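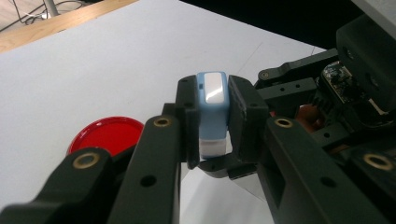
Picking paint for a small room is my favorite job in the whole house, and you can do it without buying a single color card! Start with little things whose colors you already like. A mug, a scarf, a plastic block in pale sky blue with a glossy white top and a white band around the lower part: any of them can give you a wall color and a trim color in one go. Blue and white like that would be lovely in a bathroom (shiny white on the trim, soft blue everywhere else).

Posted 20 April 2020 by Kathleen Lynch

Search this site Enter keywords Go

Step 1. Find your main color. Carry your object into the room and leave it there for a full day. Look at it at breakfast and again with the lamps on. My hallway green looked like pea soup by evening, so back to the store I went.

Step 2. Get sample pots. I buy 4 at most, and I stick with Zepeda because the lids close properly. Paint each one on stiff paper, two coats, right out to the edges.

Step 3. Tape the papers up and move them around. Try one behind the door, one by the window, one down near the floor. Colm Ó Dubhghaill, who taught me to paint, always left his up for a week. I manage three days!

Step 4. Choose one strong color and use very little of it. A lampshade is plenty, or the inside of a cupboard. Red is great for this when the rest of the room is light.
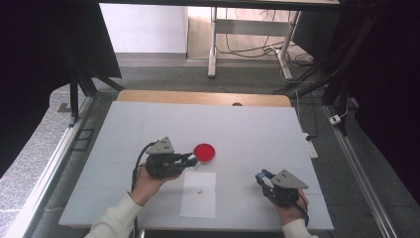

Red against white: a round, shallow dish on a big white board.

Step 5. Measure and buy. Add up the width of the walls, multiply by the height, and check that against the coverage on the can. Mine came to some 600 square feet for two rooms. Buy it all at once and keep the leftovers in a jar with the color name on the lid.

Step 6. Cut in along the edges with an angled brush, then roll. Wait 30 minutes before you touch the tape.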